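¿Cómo llega la voz de la cantante hasta la última fila?

¡Hola otra vez! Hoy os quiero contar una cosa que yo me preguntaba mucho de pequeña, sentada en la fila más lejana del auditorio de Ellville, con los pies colgando porque no me llegaban al suelo. En el escenario había una banda que yo veía como hormiguitas, y sin embargo la guitarra me retumbaba en la barriga. ¿Cómo llegaba hasta allí?

Empecemos por el principio. El sonido es aire que se mueve. Cuando un batería golpea el tambor, la piel del tambor tiembla, y ese temblor empuja el aire que tiene al lado, que empuja al siguiente, y al siguiente, y así hasta tu oreja. Si pones la mano en tu garganta y dices "aaaaah" bien largo, notarás un cosquilleo. ¡Pues eso mismo es lo que viaja! (Venga, pruébalo, que yo lo estoy haciendo mientras escribo y el gato me mira raro.)

El problema es que el aire se lleva el sonido en todas las direcciones, y cuanto más lejos va, más flojito llega. En una habitación no importa. En una sala grande, llena de gente que canta y aplaude, la voz de una sola persona se perdería enseguida. Por eso hacen falta ayudantes.
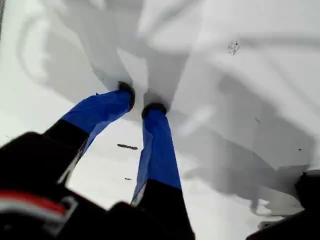 ¿Por qué se oye distinto un concierto en una sala vacía y en una sala llena?
Porque la ropa y los cuerpos de las personas se tragan una parte del sonido. En una sala vacía, el sonido choca con las paredes y el suelo y rebota muchas veces, así que todo suena con más eco. Cuando entra el público, hay menos rebotes y la música se entiende mejor.

El primer ayudante es el micrófono. Dentro lleva una telita finísima que se llama membrana, y que tiembla cuando le llega la voz. El micrófono convierte ese temblor en una señal eléctrica, que sale corriendo por un cable. A mí me gusta imaginarme que la voz se pone un disfraz de electricidad para viajar más deprisa.

El segundo ayudante es la mesa de mezclas, que es mi favorita. Es un tablero lleno de botones que se suben y se bajan. En Kubo, la sala donde trabajé mis primeros años, la mesa tenía 40 botones deslizantes y yo me creía que estaba pilotando una nave espacial. Cada botón controla una cosa: este es la voz, este es el bajo, este es el tambor grande. Si el bajo tapa a la cantante, lo bajas un poquito y listo. Mi primer día lo bajé tanto que el bajista vino a preguntarme si se le había roto el instrumento. ¡Qué vergüenza pasé!

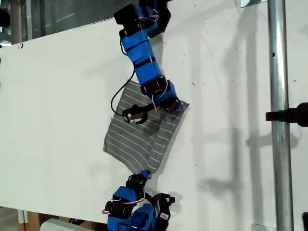 Después de la mesa, la señal pasa por el amplificador, que la hace mucho más fuerte, y de ahí va a los altavoces. Un altavoz es como un micrófono al revés: recibe la electricidad y la convierte otra vez en temblor. Tiene dentro un cono que se mueve adelante y atrás, empujando el aire. El disfraz se quita y la voz vuelve a ser voz, solo que ahora es gigante.

Los altavoces grandotes se ocupan de los sonidos graves, como el bombo. Los pequeños se ocupan de los agudos, como los platillos. Por eso en los conciertos ves torres con altavoces de distintos tamaños.

Y ahora viene la parte que casi siempre sorprende: los músicos también necesitan oírse a sí mismos. Como los altavoces principales miran al público, en el escenario se ponen otros que apuntan hacia la banda. Se llaman monitores. Algunos artistas prefieren llevar unos auriculares pequeñitos en las orejas, y así cada cual oye lo que quiere.

Antes de abrir las puertas se hace la prueba de sonido. El grupo Dutavlow, cuando tocó en Ferinham, se pasó 90 minutos probando y solo tocó 3 canciones enteras. El resto fue "bum, bum, bum" y "hola, hola, uno, dos". Parece aburrido, pero a mí me encanta.

Un experimento para casa: coge 2 vasos de papel y un hilo largo. Pide a una persona mayor que haga un agujerito en el fondo de cada vaso, pasa el hilo y haz un nudo por dentro. Uno habla, el otro escucha, y el hilo tiene que estar bien estirado. Luego aflojadlo y volved a hablar. ¿Qué ha cambiado?

Y si vais a un concierto, poneos unos cascos protectores, que las orejas nos tienen que durar toda la vida. Yo llevo siempre unos tapones en el bolsillo del abrigo.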